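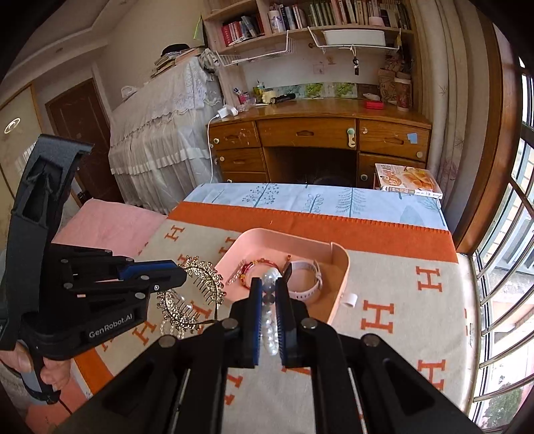
Graça Vilela
Bead restringing and repairs, Eslow Road workshop, Nundton

Your questions about restringing, answered

I get asked the same things over the counter and by email nearly every day, and I never mind, but it did seem kinder to put the answers in one place so you can read them with a cup of tea before you make the journey. If yours isn't covered, do write to me and I'll add it.

Last updated 8/20/19

How do I know if my beads need restringing?

Hold the necklace up by the clasp and look at the top few beads on each side. If you can see bare thread, it has stretched and it's time to bring it in. The same goes for thread that looks grey or fluffy near the clasp, where skin and perfume have got at it. If you wear your beads most weeks, I'd say once a year is sensible. If they only come out for weddings, every three years will do very nicely.

Do you knot between every bead?

For real and cultured pearls, yes, unless you ask me not to. The knots stop the beads rubbing against each other, and if the thread does go while you're out dancing you lose one pearl and keep the rest. For glass and plastic beads I usually string them straight through, though I'm very happy to knot them if you like the look. Please bear in mind that knotting adds a little length, so a necklace that sat just so at the collarbone may come back slightly lower.

Are my pearls real?

Oh, this is the one everybody wants to know! I can give you an honest opinion at the counter and I'll look at the drill holes under the glass with you, but I am not a valuer and I won't put anything in writing. For that I send people to Osvaldo Cirillo at Prieto, who has the proper equipment and a good deal more patience than I have. Please don't scratch them with a knife or put them in vinegar before you come. I have seen both.

What does it cost?

It depends on the length, on knots or no knots, and on whether the clasp needs replacing. I always give you a price before I start, and if I find something nasty halfway along I ring you first.

How long will you have them?

Allow 17 days. In May I fall behind, what with all the summer weddings, so if you need something for a particular date please tell me when you drop it off and not the evening before (you know who you are, and I'm still fond of you).

My necklace broke and I have the beads in an envelope. Is that all right?

Perfectly all right, and please send every bit of it, even the odd scraps of thread, as they help me see how it was strung before. If the beads were graduated, with the big one in the middle, I'll sort them by size again myself. Do check under the sofa first, though. Marleny Flores once brought me 195 beads from her grandmother's long rope and came back twice more with stragglers from the hoover bag.

Can I wash my pearls?

A soft cloth, barely damp, after you've taken them off, and then lay them flat to dry. Don't soak them. Water gets into the silk, and silk that has been soaked goes slack. Hairspray and scent go on before the necklace does.

Should I hang them up or keep them in a box?

Flat, in a soft pouch or a lined box, away from anything with sharp corners. Hanging them on a hook looks lovely but the weight pulls on the thread all day and all night.

Can you match a missing bead?

Often, yes. I keep jars of old beads from broken necklaces and have a good rummage for you. An exact match isn't always possible, so I may suggest moving a near match round to the back, by the clasp, where your collar covers it.

Do you take beads by post?

I do. Use a tracked service, put your name and telephone number inside the parcel as well as on it, and wrap the beads in tissue inside a small bag that closes.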